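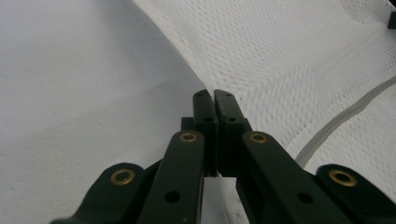
Hand grippers used on soft goods fail in two ways in this workshop: the tips pick up a thread, or a link binds and the fingers stop opening. Both faults were logged in December on the Erkton units while handling mesh covers, and the second led to a pinched thumb. The places to check are easy to reach on a closed tool. The seam between the fingers should run straight and thin up to the squared tips, and the brass-coloured rings in the links should sit at matching heights left and right. If one side stands higher than the other with the fingers shut, stop and strip the linkage.

## What happened

Darren Bramwell was folding back the edge of a white mesh cover. The fingers closed on the edge and stayed closed when he released the handle. He put his free hand round the back of the linkage and pushed on one of the links. The linkage freed suddenly and the skin of his thumb was caught between two arms. The injury was a blood blister and needed no treatment beyond cold water.

On stripping the tool, two things were found:

- A length of mesh thread wound round one pivot, packed down under the link.
- A raised burr on the lower edge of one finger pad, left over from printing.

The burr had pulled the thread out of the weave. Repeated opening and closing then carried it down to the pivot. Neither fault would have stopped the tool on its own.

## Clearing a jammed gripper

1. Put the tool down on a flat surface. Do not pull it away from the fabric.
2. Keep fingers out of the space between the links. A scissor linkage closes over its whole length, and the narrow part near the pivots is the worst.
3. Slide a plastic spatula, 3 mm thick or less, between the fingers from the tip end. Turn it gently. Metal tools mark the pads and start new burrs.
4. Once the tips part, ease the fabric out sideways, along the line of the weave.
5. Cut any remaining thread close to the pivot with small scissors and draw out both ends with tweezers. A blade pushed in blind will score the plastic.
6. Work the handle with nothing between the fingers. It should open fully under its own spring.

If the fingers hang at any point in step 6, the tool goes on the repair shelf with a label. It is not to be eased with oil and sent back out. Oil holds lint and will transfer to white fabric.

## Dressing the pads

Run a scrap of old tights over every edge of both pads. It will catch on burrs that cannot be felt with a fingertip. 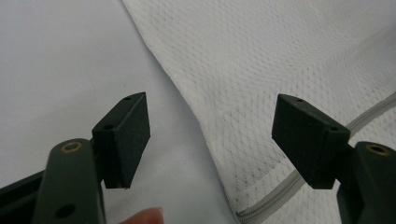 Take high spots off with a flat needle file, working along the edge and away from the gripping face. Do not use 80 grit paper for this. It was tried on the first pair and left scratches which snagged worse than the burr had. Fine wet-and-dry on a block is suitable for finishing. Keep the block square, as a rounded gripping edge will drop thin cloth.

The bottom edge of a printed pad is usually rougher than the top and is the one most often missed. Take the pad off if necessary. Refit the screws evenly and stop when the heads seat — the plastic strips before the screw does.

## Approaching mesh and zips

Open the fingers fully before moving in. Come at a mesh edge from the plain side, pinch the edge and lift straight up. Dragging the tips across the weave is how threads are drawn.

Stay 4 cm clear of a zip. The tape is stiffer than the mesh, and the fingers tend to ride up it and close crooked. This puts a side load on the links and opens up the pivot holes over time. Joanne Naylor's unit had enough wear after one batch of covers for the tips to cross when shut, and both inner links had to be replaced.

Where a zip has to be moved, do it by hand with the gripper laid aside.

## Routine checks

Before each session:

- Close the fingers against a light and look down the seam.
- Press each pivot ring with a thumbnail, tool open and handle released. Any movement means the ring has lost its grip in the plastic.
- Look under the links for lint.

After every 8 covers, brush the pivots out with a dry toothbrush. A vacuum nozzle on its own will not lift wound thread.

Loose rings should be removed and refitted, with adhesive if the hole is still round. If the hole has gone oval, change the link. Glenys Bellamy keeps the spare links and screws in the Cendine drawer unit, bottom drawer, bagged by side. Left and right links look alike on the bench and have been mixed up before. Check the bag label before fitting.

Report any finger that fails to open, including one that clears itself. Darren's unit had stuck twice earlier the same morning and neither was written down.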